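Can a machine run a snack counter yet?
December 13, 2022

Rawan Hamdan has spent the past year at Furnosside trying to get a two-armed robot to do the work of one person at a small shop counter. I asked her how close it is.

"Closer on some jobs than others," she said. "Boxed goods are fine. Chocolate bars are mostly fine. Bread is hard, because it gives when you squeeze it, and then the filling moves."

Her team started on sandwiches in October. A grip that holds a wrapped bar will flatten a sandwich, so they had to set the force again from scratch. 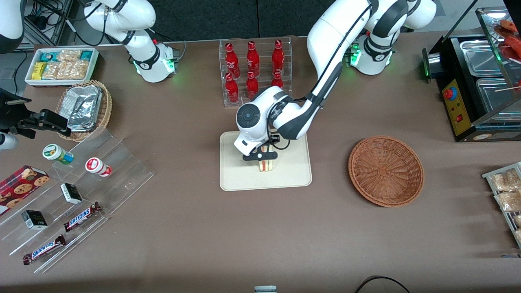 Awwad, reading an early draft of this piece, wrote back that a teenager learns the same job in one shift and will also mop the floor. Hamdan doesn't argue with that. She puts the robot's success rate at 90 percent on packaged items and won't give a number for sandwiches.

"We did 17 tries in one afternoon and I threw out most of the bread," she said.

Restocking is the next job. Clear shelves are a problem for the cameras, she said, and small jars get knocked over when a finger comes in too low.
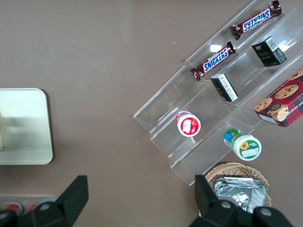
Snickers bars and small jars on the tiered stand, seen from the gripper.

Would she put it in a real store? "With someone standing next to it, yes. Alone overnight, no. Ask me again after another 1,000 picks."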